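Pidby Table Blocks

Contents
1. What the set covers
2. The table
3. The blocks
4. Known gaps
5. Contact

What the set covers

Pidby is a set of 474 short recordings of small blocks being moved and placed on a pale tabletop. Alby Nepia and Melahat Sönmez put it together in July for the Kumeo project. The files are split into two folders, "table" and "blocks", and the notes below follow that split.

The table

We kept to one pale, matte top all the way through. It is plain, with no printed marks, so positions have to be read from the blocks themselves. Soft shadows fall across it and they are not the same from one recording to the next.

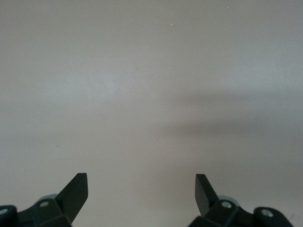
The top was wiped at the start of each session and left alone after that, so small specks do turn up. Please don't treat them as objects. Þórarinn Bundgaard went through the "table" folder and marked the worst ones in specks.txt, one line per recording.

The blocks

Colours are given by plain names in the labels. Two of them are easy to mix up:

- light blue: a pale, powdery sky blue, used for the cube
- royal blue: much stronger, used for the piece with the tapered top and bevelled rim

When one piece stands in front of another, the label for the rear piece carries the word "part" - its base may be hidden. The order in the label runs from front to back.

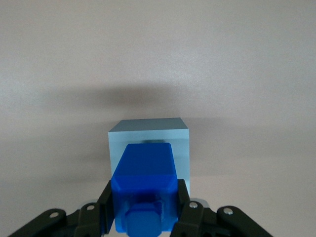 Known gaps

Five recordings have no labels yet. Védís Ladefoged is working on them. Shadows are not labelled at all, and we have no plans to add them.

Version 2 fixed the spelling of "grey" in the label files. Older scripts that look for "gray" will need changing.

Contact

Skarphéðinn Ketilsson looks after the files. Put Pidby in the subject line.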